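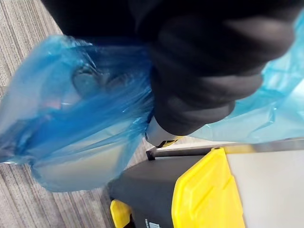 Re: Bin bags and the new sorting rules at Lornstead

Yamuna asked me to put the building's trash arrangements in writing before October, so I am sending it to the whole list. The short version is that the hallway chute is closing for good and everything goes down to the yard by hand. Bags need to be closed at the neck before they leave your unit. Thin blue ones like the one shown, gathered and twisted at the top, are fine for general waste. You can see the contents through that kind of plastic, and the hauler wants that now. Opaque black bags will be left behind. I called Menon to check and the woman on the phone said there are no exceptions for double bagging.

Yamuna Salian wrote:

> Lenuța, can you tell me what happens with the chute? The notice
> by the mailboxes says it closes, then the one in the laundry room
> says it is being repaired. Also my mother is in 458 and can't carry
> anything heavy down the back stairs. Is there a plan for people
> like her? And do we still get the free bags? I have 5 left from
> the last roll and would rather not buy the wrong thing.
>
> Yamuna

The laundry room notice is old. I took it down this morning. The chute doors will be screwed shut on every floor, and the quote to fix it was more than we pay for hauling in a year.

For your mother, the front elevator can be used for trash before 11 in the morning. Up to now that was only for deliveries. She can also leave a closed bag outside her door and Fanstead will take it when they clean the halls. Call their office first and get her unit put on the list, otherwise they will walk past it. The number is on the card inside the elevator.

The free bags are finished. We used to get them from Hollutex with the cleaning supplies, but they dropped that from the contract. Use up what you have. Any see-through bag will do, and the color doesn't matter for general waste. Paper and cardboard go in the gray cart with no bag at all. Last month the hauler refused that cart because it had bags in it, and we were charged $20 for the extra trip.

A few people asked about the small baskets in the common rooms. Those stay. If you use the room in the evening and the basket is full, take the bag out, close it and put in a new one. Fold the rim well over the edge so it doesn't slide in when something heavy gets dropped on it.

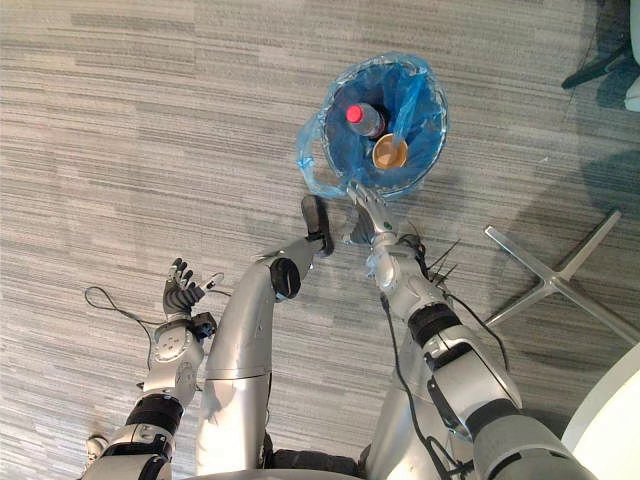

Yard and carts

The gate code is the same. The carts have been moved to the left wall, next to the bike rack, and the lids have to close all the way. If the first cart is full, use the next one. Please don't leave bags on the ground beside them. We had raccoons twice over the summer and I was the one picking up chicken bones.

Broken furniture and electronics don't go in the yard at all. Write to me and I will add you to the next bulk pickup.

I still don't have an answer on paint cans. Menon is supposed to call me back.

Lenuța Zamfir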